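From: Martim Mendes
To: neighborhood list
Subject: Re: Quiet hours and the new bus depot

Zerrin Toprak wrote:
> The Bredach people say the depot will add 30 buses a night
> and that we won't hear them with the windows shut. They
> surveyed 451 households and most were in favor. I think we
> should take the offer of new windows and move on.

Zerrin, who are these 451 households? I asked on my block and couldn't find one that got the form. Skira Street starts right at the gate and I'd expect at least a few.

"With the windows shut" is doing a lot of work too. I sleep with mine open from June on, and so does half the street. The window money tops out at 171 per home. Saadet got a quote last year for one bedroom and it was way over that.

I'd like to see the noise readings before I sign anything. Eylül asked for them twice and got a brochure. If they were good numbers, I think we'd have them by now.

Can we at least put off the vote until the next meeting?

Pictures below my name as usual.

Martim

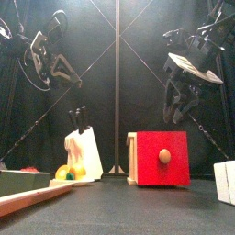
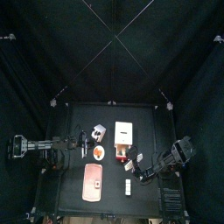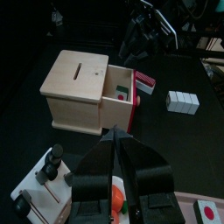
Dark tabletop in all three; the wooden box with its drawer pulled partway out is in the last one.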